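Flondavar cell: setup and care notes
Data card and README, last revised 2021-11-18

What is in this folder

These notes belong to the Flondavar simulated cell, the virtual workcell we use at Plasia before anything goes to the real one in Bilville. The folder holds the scene files, the calibration file, the object list and the recorded runs. Please read at least the setup part before you load a run, and read the part on resets before you report a bug. Many of the reports we received in September were old calibration files used with a new scene.

The cell has one arm. It is mounted upside down over a perforated table, and the objects are placed on the table below it. The base of the arm is the origin of everything, so positive z goes up to the ceiling and all table positions have negative z. People who come from a floor-mounted arm, for example our older Baxter scripts, usually make this mistake one time.

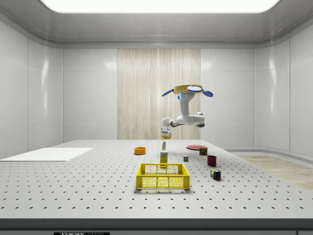 Fig. 1. Flondavar cell, rendered view with the gripper above the small bottle and the yellow basket in the foreground.

Setup

Unpack the archive into an empty directory. Do not unpack it over version 2, because the mesh names are the same but the scales are different.

Load the room first, then the table, then the arm, then the objects. If the objects are loaded before the table they fall through to the floor, and the physics engine does not give a warning.

Set the arm to the home pose before you enable the gripper controller. The home pose is stored in the calibration file and not in the arm file. In home pose the gripper points straight down.

Wait 900 simulation steps for the objects to settle. The upright bottles are the slowest. If a bottle is still moving after this time, check that its center of mass was not reset to zero by the mesh import.

Object placement

Placement is different from one scene to another. The basket, the bowl and the red plate can change their place and their orientation. The same is true for the small things, like the cube and the mug. The placement script keeps the objects inside the reach of the arm, but it does not keep them apart from each other very well, so a tall object can stand close behind the basket wall. If you plan grasps from the side, check the clearance for each scene and do not take it from the last one.

The white board on the table is a fixed body. The arm can collide with it. It is included in the collision list since version 3.

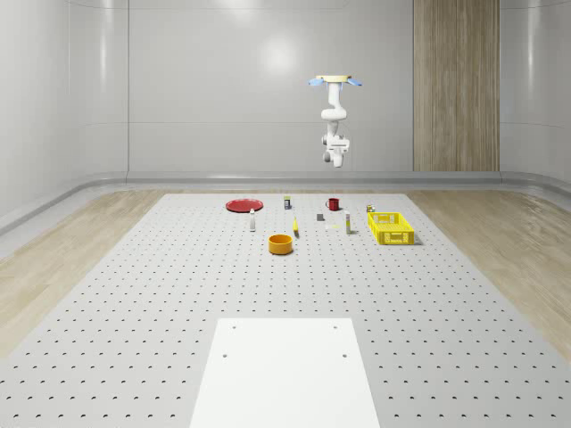
Text and scene maintenance: Man-lok Pan
Calibration checks: Fergus Ritchie

Regular care

A simulated cell does not wear out, but its files do drift when several people edit them. We ask that the following checks are made after every change of the scene.

Compare the mount transform with the reference value. A small rotation of the mount gives a large error at the fingertips, and in the viewer it is difficult to notice.

Open and close the gripper with nothing between the fingers. Both fingers must arrive at the same time. If one is late, the joint limits were probably overwritten.

Look at the shadows under the objects. A gap between an object and its shadow often means that the object is floating a little above the table.

Run the reset 8 times and compare the final joint angles. They must be identical.

Known problems

The wall panels and the wood-grain panel are visual only and have no collision shape. Do not use them to test safety stops.

After a reset the gripper state is sometimes reported as closed while the fingers are open. Send one open command and the state is correct again. We have not found the cause.

The thin objects are sometimes pushed into the table by a fast downward motion. Lower the approach speed in the controller file, or make the time step smaller.

Changes

Version 3: board added to the collision list, home pose moved to the calibration file, friction of the basket corrected.
Version 2: new table mesh.

Please send corrections to Man-lok Pan, with the scene file and the calibration file both attached.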